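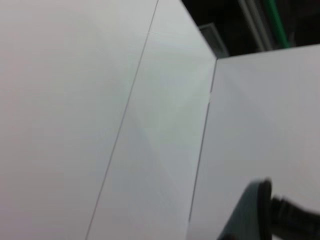

Un kit de poignet se juge à la pince et à rien d'autre, écrit un intégrateur en réponse à la première version de ces notes ; la caméra serait un accessoire, et Cundex un visualiseur vendu au prix d'un logiciel. Je commence par cette objection, elle reviendra de toute façon au moment des questions.

Notes pour l'exposé « Hestitau en atelier : retour d'essai »
Version du 10 sept. 2023

Ouverture
Laisser la vue de poignet à l'écran pendant toute l'introduction. Ne pas la commenter tout de suite.
Répondre à l'objection : la pince a fait l'objet de peu de remarques pendant l'essai. Presque tout le temps de mise au point est passé dans la vue de poignet et dans son interprétation. Si la caméra est un accessoire, c'est l'accessoire qui a coûté le plus d'heures.
Rappeler le périmètre. Kit Hestitau, fourni par Skemoreo, prêté pour 12 semaines à partir d'avril, monté sur un bras déjà en service dans l'atelier de Haberkorn. Contenu du kit : pince à deux doigts, petite caméra de poignet, bride, faisceau, licence Cundex. Pas de rémunération, pas de relecture par le fournisseur. Le dire une fois, passer.

Tâche retenue
Présenter un doigt contre une face de volume blanc plié, sans marquer la face, puis relever la position de l'arête.
Pourquoi du blanc sur blanc : c'est la majorité de nos pièces, et c'est absent de la démonstration standard de Skemoreo, faite sur des pièces contrastées.
Revenir à l'écran. Trois faces claires, très peu d'écart de teinte entre elles. Ce que le logiciel peut exploiter se réduit à des lignes fines : la jonction en diagonale à gauche, l'arête verticale à droite. Montrer le petit décrochement sur cette arête. Un détecteur de contour réglé trop strict coupe la ligne à cet endroit et rend deux segments. Avec le réglage d'usine de Cundex, nous avons obtenu deux segments sur les pièces de ce type. Tolérance de raccord à ouvrir dans le menu avancé, page non traduite.
Deuxième point à l'écran : le doigt occupe le coin inférieur droit, flou. Il masque une partie de la face sur laquelle on travaille. Sur ce kit le masque de doigt se dessine à la main dans Cundex. Compter une reprise du masque à chaque changement de doigt. Skemoreo annonce un masque automatique, sans date. Ne pas donner d'avis sur l'annonce.
Troisième point, rapide : le fond sombre en haut à droite. Rail gris et gaine ou câble vert derrière la pièce. Contraste bien plus fort que celui des faces. Sans zone d'intérêt, l'algorithme a tendance à s'accrocher au fond. Restreindre la zone avant tout autre réglage.

Montage
Bride : conforme au plan. Une rondelle d'épaisseur à prévoir selon le poignet, non fournie.
Faisceau : trop court si le passage se fait par l'extérieur du bras. Rallonge au catalogue, facturée à part.
Connecteur caméra : verrouillage par quart de tour, correct, difficile à atteindre avec des gants.
Calibration main-œil : procédure guidée, claire jusqu'à l'étape de validation. À cette étape Cundex affiche un résidu sans unité. Question posée au support, réponse : pixels. Le manuel disait millimètres dans un paragraphe et pixels dans le suivant.
Ne pas s'attarder ici si la salle est composée surtout d'acheteurs.

Mesures
Total de cycles exécutés : 1960. Parmi eux, 900 sur pièces blanches, le reste sur pièces de production courante.
Préciser qu'un cycle comprend approche, contact, relevé, dégagement. Un cycle interrompu par l'opérateur compte comme exécuté. Ce choix est discutable, le signaler avant que quelqu'un le demande.
Pas de taux de réussite global sur la diapositive. Les réglages ont changé pendant l'essai et un chiffre unique mélangerait des configurations différentes. Renvoyer au tableau distribué, colonne par colonne.
Tendances, à l'oral :
- contact sur face plane : stable, dès que le seuil d'effort est abaissé ;
- relevé d'arête sur pièce blanche : dépend de l'éclairage latéral plus que de l'exposition caméra ;
- relevé sur pièce de production : sans difficulté avec le réglage d'usine.
Éclairage : une lumière frontale uniforme efface les arêtes. Une source de côté, basse, les rend. Le kit n'inclut pas d'éclairage. Pour nos pièces, il devrait.

Embouts de doigt
Patins remplaçables, emboîtés sans outil. Deux patins changés au cours de l'essai, pour usure du bord. Contrôler le bord à la prise de poste, au doigt et à la lampe.
Traces sur face blanche : cas possible, origine difficile à établir. Nous n'avons pas séparé les marques présentes avant passage de celles laissées par le contact. À corriger dans un prochain protocole : photographier chaque face avant le premier cycle. Si la question tombe, répondre cela et rien de plus.

Cundex
Points acquis : rejeu image par image, export en fichier ouvert, journal d'effort aligné sur la vidéo. C'est ce journal qui a permis de régler le seuil.
Points à revoir : gestion des profils (écrasement sans avertissement), menus avancés, recherche dans l'historique. La licence est liée au contrôleur ; un remplacement de contrôleur impose une demande au fournisseur.
Retour sur l'objection du début : un simple visualiseur n'aurait pas fourni l'alignement effort-vidéo. En revanche, pour un atelier qui ne traite que des pièces contrastées, la pince seule avec un capteur existant peut suffire. Skemoreo la vend séparément.

Recommandation
Achat d'un kit pour le poste des pièces blanches, sous condition : rallonge et éclairage latéral inclus dans l'offre. Pas d'équipement des autres postes avant livraison du masque automatique.
Le devis est en annexe - ne pas projeter les prix.

Questions probables
Compatibilité avec d'autres bras : non testée.
Maintenance : patins et nettoyage de l'optique, le reste en retour atelier chez Skemoreo.
Pièces brillantes : hors essai. Proposer de prendre des échantillons à la sortie, étiquetés, avec l'orientation de prise notée dessus.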